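Search this site Enter keyword Go

FOR RELEASE IN OCTOBER
Brokico opens orders for the Karabulut practice kit

Hi everyone, Anisa Harahap here from Brokico. I get to write the press releases now (they ran out of people who could say no), and I'm so glad my first one is for the Karabulut kit, which has been eating our weekends for longer than I want to admit.

Karabulut is a tabletop set of printed shapes, marker labels and border rails for anyone teaching a robot arm to pick things up and put them where they belong. You supply the arm and the table. We supply the stuff that goes on it, plus the software that reads the labels and a stack of starter tasks, so you can be grabbing things the same afternoon the box shows up. 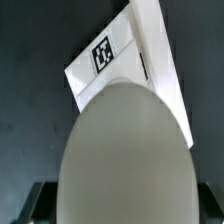
Labels were the thing we argued over most. Barış Güneş, our lead designer, wanted them small and tucked away so the shapes would look nice on a shelf. I wanted them big! Anyone who has worked from a wrist camera knows how fast your view disappears once the fingers close in, and you end up with some big gray-beige dome hogging the picture and one square code still readable on the white piece behind it. That one code is what your software has to work with, so we went big, and Barış has mostly forgiven me. Each label is a plain black-and-white square and you can print spares from the files we include.

The shapes themselves are matte or close to it, in white, and they're meant to be a little annoying. A cube is easy. A cone with sloped sides is less easy, and a light bulb shape lying on its side will teach you a lot about your grip settings in a hurry. We also have a wedge with a stem on top that I'm weirdly fond of. The rails go around the outside and mark off your work area.

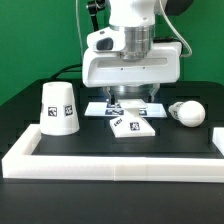
What's in the box and what it costs

The full kit is $779. If you already have your own shapes and just want the labels, the rails and the software, the Starter pack is $239. Both come with 42 starter tasks, sorted from "first day" to "please don't try this before lunch." The task sheets are written in normal words, which I fought for, and Eylül Oral tested every one of them on people in our office who had never touched an arm before.

Every order gets 2 years of software updates. After that you keep whatever version you have and it goes on working.

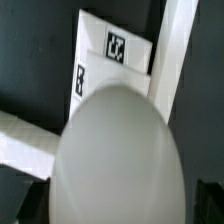 We've also teamed up with Trasov, who will handle shipping and replacement parts, so if a rail cracks or a shape goes missing you can order just that piece and skip buying the whole set again. Schools and training centers can ask for the loaner program, run by Nazmiye Gündoğdu out of our Akside workshop. She'll send a full kit for a month and you only pay the return postage.

Orders are open now and the first boxes leave Akside at the end of October. For review kits, prices for larger orders, or to argue with me about label size, write to the Brokico press desk and ask for Anisa. Technical questions go to Alper Başaran on the same desk, and he likes the long ones.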